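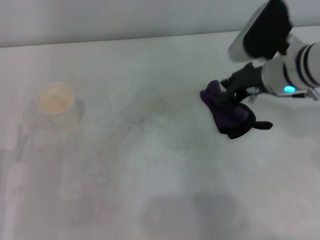
Sternton, March

To the members of the Service Work and Automation list:

The question raised by Taras Lysenko last week has drawn a number of private replies, and the list office has been asked to answer it in the open. His message is quoted in part for those who joined after it was sent.

> Colleagues,
>
> Our building in Otongate has a shared kitchen and a packing room, and between them they have a great many flat surfaces that have to be wiped every day. The management has received an offer for an arm that is said to clear and wipe tables without help. The offer is written with great confidence. I am asked to give an opinion by the end of the month and I do not have one.
>
> Has any member seen a machine of this sort do ordinary wiping to a standard a cleaner would accept? I do not mean a demonstration with a clean table and a dry cloth. I mean crumbs, a smear of something, and a cup left standing in the way.
>
> I would also like to know whether I should be thinking about the packing room first, and the kitchen later or never.
>
> T. Lysenko

The position of this office is that wiping is among the harder chores now being offered for sale, and that members should treat claims about it with care. Picking up a box of known size from a known place is a settled matter in many workshops. A cloth has no fixed shape. Once it is bunched in a gripper, the part that touches the table changes with every pass, and an arm that presses evenly at the start of a stroke may be dragging one fold by the end of it. A person corrects for this without thinking. The machines we have read about or visited correct for it partly, and slowly.

The second difficulty is knowing when the work is finished. Faint gray marks on a pale tabletop are easy to miss, and a stain can be hard to tell from a shadow, most of all when the arm itself casts one. A cleaner bends down and looks along the surface. We would advise Mr. Lysenko to ask the seller how the machine decides that a table is clean, and to ask for the answer in writing. In our experience the reply is often that it makes a set number of passes and then stops.

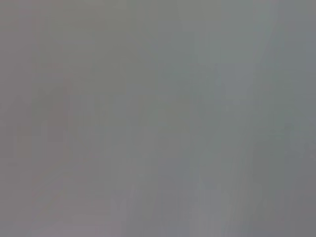 The Romaniuk workshop, whose managers kindly answered our inquiry, kept a wiping trial going over the winter and logged 2962 attempts on their canteen tables. They were satisfied with the results on open surfaces. They were much less satisfied where a cup or tray had been left out, and staff went back to clearing the tables by hand before the arm was started – a task that took nearly as long as the wiping had taken before. Some 700 of the attempts were marked as needing a second wipe by a person. The managers asked us to add that their tables are old and that others may do better.

As to cost, the Pilura unit on which several members have asked for our view was quoted to one of them at 4000 a month with service included. We give no opinion on whether that is fair. We would only note that the quotation did not include the cloths, their washing, or the changing of a dirty cloth for a fresh one, and that this last step was to be done by staff.

On Mr. Lysenko's final point, our advice is to begin with the packing room. The items there are fewer in kind, they arrive in order, and a mistake can be seen and counted. The kitchen may be looked at again in a year or two. If the management wishes to proceed with the kitchen regardless, a trial on its own tables, at the end of an ordinary working day and with its own staff judging the result, should be made a condition of the contract.

Members who have carried out trials of their own are asked to send their records to the list under the existing subject line. Records of failed attempts are as welcome as any others and will be held in the archive under file 1717. Sellers' brochures should not be attached, as the archive already holds more of these than it can use.

The List Office
Service Work and Automation
Sternton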